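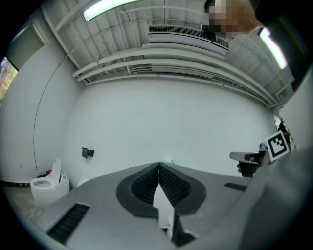 Doce horas en una silla plegable (o cómo acabé de anotadora de críquet)

9 de septiembre de 2021

Llevo desde el domingo queriendo escribir esto y todavía tengo el hombro izquierdo rojo como un pimiento, porque me puse crema en todas partes menos en ese trozo que queda entre la camiseta y el cuello. Así que perdonad si me sale quejica al principio, que luego se me pasa.

Los que me leéis desde hace tiempo sabéis que en febrero me apunté al Gestosow con la idea de jugar. Jugar de verdad, con almohadillas y casco. Fui a cuatro entrenamientos, me torcí un tobillo bajando las escaleras del vestuario (ni siquiera en el campo, bajando las escaleras) y Clyde Ferreira, que es el capitán y tiene un ojo terrible para detectar a la gente desocupada, me puso un cuaderno apaisado en las manos y me dijo: «Tú mientras tanto anotas». Mientras tanto. Estamos en septiembre y el tobillo está perfecto, pero el cuaderno sigue siendo mío y ya no lo suelto.

Para los que venís de otros deportes: anotar en críquet no es apuntar goles. Se escribe cada bola. Cada una. Quién lanza, quién batea, si hubo carrera, si fue wide, si fue no-ball, si la pelota rozó la espinillera y corrieron igual, que entonces es leg bye y no se le apunta al bateador sino a los extras, y además se le levanta la mano al árbitro para que sepa que te has enterado. Si el árbitro hace una seña y tú no contestas, se queda ahí con la pierna levantada tocándose la rodilla hasta que contestas. La primera vez que me pasó yo estaba abriendo un bocadillo y tardé una eternidad en entender que el señor me esperaba a mí.

Bueno, el partido. Jugábamos contra el Cleseck en el campo de Amaral, que es precioso y está lejísimos de todo. No hay bar, no hay sombra y el marcador es de los de chapas colgadas con ganchos. Partido de 40 overs por equipo, o sea, un día entero. Salí de casa a las siete y cuarto con la silla, la nevera, tres lápices, dos gomas y el sombrero de mi madre.

En la mesa me tocó al lado de Dolores Benavides, la anotadora del Cleseck. Yo había oído hablar de ella y venía un poco asustada, lo reconozco. Anota en boli, con cuatro colores, uno por lanzador, y cuando se le acaban los colores empieza otra vez por el azul pero con un circulito. Yo llevo lápiz del 2 y muchas ganas. En la primera hora no me dirigió la palabra más que para decir «wide» y «¿lo tienes?». En la segunda me ofreció uvas. A partir de ahí ya éramos amigas, y me contó cómo se lleva una hoja lineal, que es un sistema distinto donde va todo bola por bola en una fila larguísima y así puedes reconstruir el partido entero si hay lío. Me lo dibujó en el reverso de un papel de la compra y lo tengo pegado en la nevera.

Batearon ellos primero. No me voy a enrollar mucho con esa parte porque fue un poco espesa: empezaron lentísimos, perdieron dos wickets seguidos, y cuando ya estábamos todos pensando que los dejábamos en nada apareció su número cinco, Dexter Bellamy, y se puso a mandar pelotas a la zona de los coches. Una cayó en el capó del de Clyde. Clyde, que estaba de fielder justo por ahí, miró la pelota, miró el capó, y la devolvió con una fuerza que se pasó dos metros por encima del guardameta y les regaló otra carrera por overthrow. Eso también se anota, por si alguien lo dudaba, y se anota con cierta maldad.

Bellamy llegó a 100 justos y lo eliminaron en la bola siguiente, atrapado en la línea. Cleseck terminó con 239.

El descanso del té merece párrafo propio. Yo me había imaginado el té del críquet como en las películas, con mantel. En Amaral es un tablero sobre dos caballetes y cada uno trae lo suyo, y ese día coincidieron cinco tortillas de patata. ¡Cinco! Una con cebolla, que se acabó la primera, y no pienso abrir ese debate en los comentarios. El té lo trajo Amnuay Boonchu en un termo enorme, muy fuerte y con leche condensada, y os digo que si no fuera por ese té yo en el over treinta me habría dormido encima del cuaderno.

Y luego nos tocó a nosotros. Necesitábamos 240, que para el Gestosow es una barbaridad, este año no habíamos pasado de los doscientos ni una vez. Empezamos bien, con mucha cabeza, carreras de una en una. El problema de anotar para tu propio equipo es que no puedes mirar el partido como lo mira la gente. La gente grita, se levanta, se lleva las manos a la cabeza. Yo tengo que mirar al lanzador, luego la bola, luego al árbitro, luego escribir, y para cuando he escrito ya viene la siguiente. Me enteré de que Amnuay había pasado de cincuenta porque lo oí aplaudir, levanté la vista y Dolores me señaló la casilla con el boli verde.

Hacia la mitad tuvimos la discusión. Tenía que haber discusión. Un golpe de Amnuay hacia la cuerda del fondo, el fielder se tira, para la pelota, se levanta y la lanza. El árbitro, que era Mortimer Blackwood, no hizo seña de nada. Corrieron dos y eso apunté, dos. Pero media banda nuestra gritaba que el fielder tenía el pie en la cuerda cuando tocaba la pelota, y que entonces eran 4. Vino Clyde a la mesa, muy acalorado y con una espinillera puesta y la otra en la mano, a decirme que pusiera un cuatro. Y yo, que soy de natural blandita y me cuesta devolver una sopa fría en un restaurante, le dije que no. Que yo pongo lo que dice el árbitro. Que si Mortimer dice que han sido dos, son dos, y si dice que la pelota era un pomelo, pues escribo pomelo.

Silencio. Dolores sin levantar la cabeza: «Dos». Y Clyde se fue.

Ya os estáis oliendo por dónde va esto, ¿verdad?

Llegamos al último over con 231. Nos hacían falta nueve carreras en seis bolas y nos quedaban dos wickets, con Amnuay ya eliminado y dos chicos que normalmente no batean ni en los entrenamientos. Primera bola, una carrera. Segunda, nada. Tercera, dos, corriendo como locos, con uno de ellos perdiendo el bate a mitad de camino. Cuarta, nada. Quinta, una. Y ya en la sexta hacían falta cinco y no se podía salvo milagro, le dio al aire con toda su alma y la pelota pasó tranquilamente hasta el guantes. 235. Perdimos por cuatro.

No, los dos que nos faltaron de aquella bola no nos habrían dado el partido. Lo he sumado, creedme, lo he sumado muchas veces y una de ellas a las tres de la mañana. Pero en el aparcamiento había quien decía que sí, que con esas dos carreras los últimos habrían jugado de otra manera, con otra calma. Yo qué sé. Puede ser. En el cuaderno no hay casilla para la calma.

Lo que sí hay es una cosa que a mí me da un gusto tremendo y que antes no entendía. Cuando se acaba, las dos anotadoras se quedan cuadrando. Se suman las carreras de los bateadores más los extras, y eso tiene que dar el total. Luego se suma lo concedido por cada lanzador más los byes y los leg byes, y tiene que dar lo mismo. Si no da, hay que buscar. Nosotras teníamos una carrera de diferencia en el turno de ellos y estuvimos un buen rato, con el campo ya vacío y los mosquitos saliendo, repasando over por over. Era mía. Un wide del over diecisiete que se lo había cargado al lanzador anterior dos veces y al suyo ninguna, una chapuza. Lo arreglamos y cuadró todo: 474 carreras entre los dos equipos, y las 474 en su sitio. Dolores firmó mi hoja y yo firmé la suya. Me hizo una ilusión que no os cuento.

A la vuelta Clyde me llevó en coche (con la abolladura) y no dijo nada hasta la rotonda grande. Ahí dijo: «Eran cuatro, eh». Y yo le dije que seguramente. Y puso la radio.

Ahora unas cosas prácticas, que siempre me preguntáis por correo y no contesto:

Me han recomendado varias veces la aplicación Movik para anotar desde la tableta. La probé en dos amistosos. Está bien, suma sola, hace gráficos de colores, pero al sol yo no veía la pantalla y en Amaral la batería me duró hasta el té. Sigo con papel. Si alguien la usa con un toldo, que me cuente.

Lápiz del 2, sacapuntas con depósito, y pinzas de la ropa para el cuaderno, de las buenas, que en Amaral sopla por la tarde. Las de plástico se me rompieron las dos.

Una silla con reposabrazos. Yo fui con la de la playa y el lunes no podía girar el cuello para aparcar.

Y crema. También en ese trocito, hacedme caso.

El próximo partido es en casa y Clyde me ha preguntado si quiero jugar, que les falta gente. Le he dicho que me lo pienso, pero ya le he comprado los bolis de cuatro colores al señor del estanco, así que me parece que la respuesta la tengo bastante clara. Si alguno de vosotros sabe sujetar un bate y tiene libre el domingo, que me escriba y le paso el teléfono del capitán. Las espinilleras las pone el club, aunque huelen un poco.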